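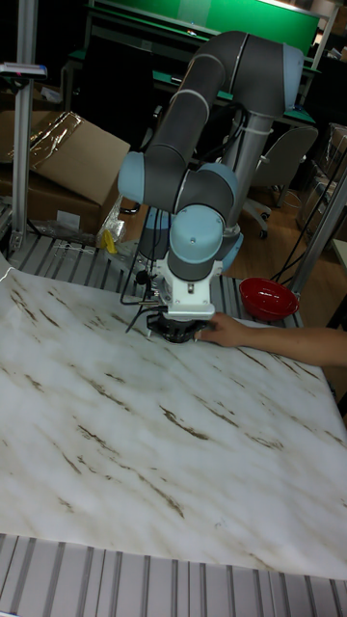 Arm over the marble-pattern sheet, gripper down.

August, notebook entry, 14:20
Re: Skerndale Film Awards, eligibility and voting records

The membership list was checked against the register held by Prunia. It stands at 1,704 names, of whom 152 are suspended or lapsed and may not vote in the coming round. The Mohmand prize jury has asked whether a suspended member may still be nominated. Under the present rules the answer is yes; a suspension covers attendance and voting only. The wording in section 4 is unclear and should be redrafted before ballots are issued.

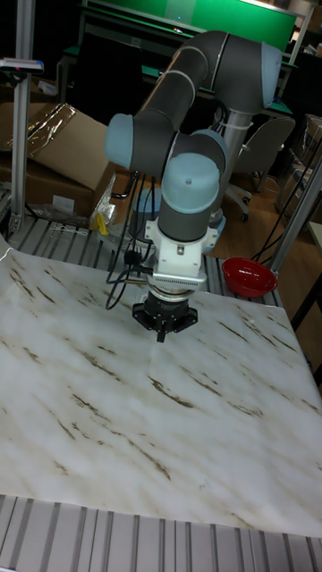
The same section does not state when a suspension begins. Last year's letters used the date of the decision, whereas the register uses the date of posting. Colleagues are asked to follow the register until further notice.

Seating for the gala — the Avero hall holds 400 — remains provisional. About 230 places are held for nominees and their guests. Press places have not been settled.

Outstanding: revised section 4; a reply to the Mohmand jury; confirmation from Prunia that lapsed members have been removed from the postal list. The short film ballot is to be proofed again, as two titles appear under the wrong country.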